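How to Write Reset Rules for a Simulated Tabletop Task (So the Next Person Can Trust Your Numbers)

Filed under: Arm Work, House Practice

Every group that tests robot arms in simulation has a reset rule. Ours, for a long time, was "hit R." Then Ludivine Brunet asked what R did, four of us answered, and we had to book a room.

What follows is the procedure we use at Widska now. It covers tabletop tasks with one arm and a handful of loose objects. If your arm is bolted to something that drives around, most of it still applies, but you'll need more patience than I have.

Before you start

You need the task file, write access to the results folder, and an hour without meetings. Pick one task. People who try to write rules for the whole suite at once end up with a very nice table of contents.

Step 1. Write down what "start" means

Open the scene and make a list of everything that can move. Each item gets a name, a home position, and a range it may be shifted by. Anything that can't move goes on a second list. Do the second list even though it's dull. Fasil Wako once lost two days to a block that everybody assumed was fixed to the table and that the arm had been nudging along since breakfast.

Use plain names. "Yellow cylinder" is fine. "obj_final_B_new" belongs to a dark period in our history and we don't discuss it.

Step 2. Say where the arm begins

Give the joint angles and whether the gripper is open or closed. "Near the part" is a feeling. If the gripper starts right over the workpiece, say so in the task summary, where a reader will see it, because a policy that begins there has been handed half the job. There's nothing wrong with handing it half the job. Just don't report it next to tasks that start from the rest pose and let people draw their own conclusions.

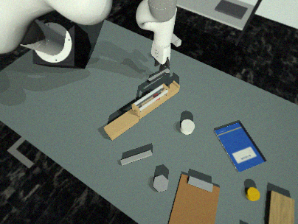
Step 3. Decide what the clutter is for

Extra objects on the table are either distractors or scenery. Distractors get shuffled between episodes and it counts against the run if the arm knocks one over. Scenery stays put and is forgiven. Choose for each object and write the choice next to its name. An object can't be scenery on the runs where you hit it and a distractor on the runs where you didn't, however tempting that looks on the evening before a review.

Step 4. Fix the seeds, then hide some

We keep 2,000 start layouts per task. Of those, 920 are open for tuning and the rest sit in a folder that only Selamawit Lemma can read. She has been offered baked goods. The folder remains closed.

If you change anything from Step 1, the old layouts are dead. Make new ones and raise the version number. Yes, even for a small change. Yes, even for the color of the table.

Step 5. Write the failure rules before the first run

Ours are short:

An episode ends when the part is in place, when the time limit passes, or when anything leaves the tabletop.

A part that passes through another part is a failure, even if it ends up exactly where it should be. Physics engines are generous and will let you have this one if you don't check.

If the simulator crashes, rerun the same seed once. A second crash is logged as a failure with a note.

No run is removed for "looking weird." If it looks weird, attach the replay.

Step 6. Have someone else reset it

Give the sheet to a person who hasn't worked on the task and say nothing. Sit on your hands if you have to. Takumi Matsuda did this for our Plurach task and came back with 19 questions, all fair, one of them rude. Fix the sheet, then find a different person, as the first one now knows too much.

Step 7. Sign it

Name, version, and the simulator build. One page if you can manage it. Ours run to two, mainly due to Kedir Tilahun's feelings about contact settings.

Common trouble

The scene settles after loading. Objects dropped in slightly above the table will bounce and drift. Let the simulator run until they're still, save that as the home position, and load from there.

Success rates jump overnight. Check whether somebody updated the build. Then check whether somebody "tidied" the layouts. Celebrate third.

The sheet and the code disagree. The sheet wins, and the code gets a ticket. We tried it the other way around for all of August and ended up back in the room we'd booked.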